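Cakgate break room gets real mugs, and opinions to go with them

June 7, 2023
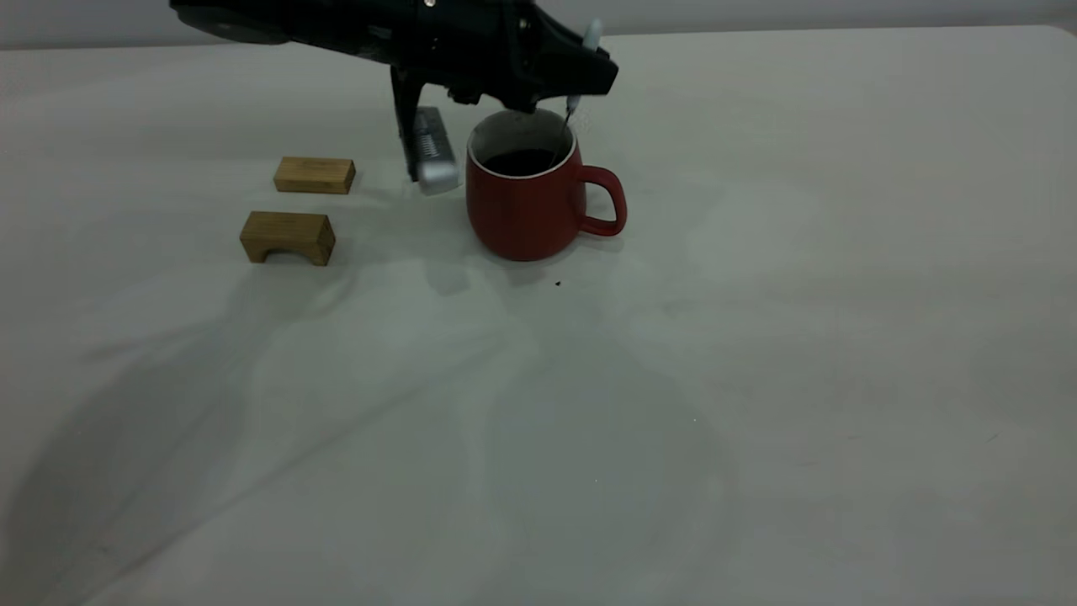 The paper cup is gone from the second floor of the Jarnitz building in Cakgate, and the coffee drinkers who work there have spent the week getting used to the weight of something that doesn't collapse when you squeeze it.

The change was announced in April in a memo that ran to two pages, one of which was about lids. Until then the break room went through 1101 paper cups in a typical month, a figure that came from the supply invoices and that no department was willing to claim as its own. The building has 164 people on its payroll. Management did the division, then did it again, and ordered mugs.

The mugs come in brick red with a thin white rim and a handle large enough for most fingers. Other colors were considered. A gray was thought to be gloomy and a cream was thought to be asking for trouble. The red won on the grounds that it would be hard to lose on a white table, although several have been lost already, and one was found in the parking garage with a pen in it.

The whole project cost $3646, including a drying rack, two shelves and a sign asking people to use the drying rack. The sign has since been replaced by a larger sign.

Stirring has turned out to be the sore point. The old wooden sticks were thrown away with the cup, and that was more or less the end of the matter. Under the new arrangement there are metal stirrers, kept in a jar by the sink, and they are supposed to be rinsed and put back. What happens in practice is that the stirrer stays in the mug, the mug stays on the table, and by midafternoon the jar is empty. A second jar was put out last week, labeled "Used." It filled up in a morning and has not been emptied by anyone who will admit to it.

There is also a disagreement over whether black coffee needs stirring at all. One school holds that it does not, there being nothing in it to stir. The other holds that it cools faster and that what a person does with a spoon is private. The company has taken no position.

Lanz, the cafe across the street, might have been expected to suffer from all this, but says its morning line is the same as ever. It now takes 30 cents off for customers who bring their own cup, and a fair number of the cups coming through the door lately have been brick red. Jarnitz has asked employees to keep the mugs in the building. Lanz has asked employees to keep bringing them.

The coffee itself has not changed. It is still the Mevo dark roast, bought by the case, and it is still described by the people who drink it four times a day as undrinkable. A few have said it tastes better out of a proper mug. Others say the mug has only made it possible to taste it, and that the paper was doing them a favor.

Small comforts have been growing up around the tables too. Wooden blocks, meant for some long-forgotten planning exercise, have come out of a supply closet and are being tried as coaster substitutes and napkin weights. They are not very good at either job. A proper set of coasters has been requested and is waiting on a signature.

The dishwasher question has been put off until the fall. The current machine holds fewer mugs than the floor uses before lunch, so most washing is done by hand, with a sponge whose age has become a topic of its own. A new sponge arrived on Tuesday's supply list and was assigned to the other sink.

Third-floor staff, who still have paper cups, have been seen coming down to look. Their floor is due to switch once the second floor can report a full month with no missing mugs. At the last check the second floor had managed two days. Anyone with a red mug at home, in a car or in a desk drawer is asked to return it to the shelf, preferably empty.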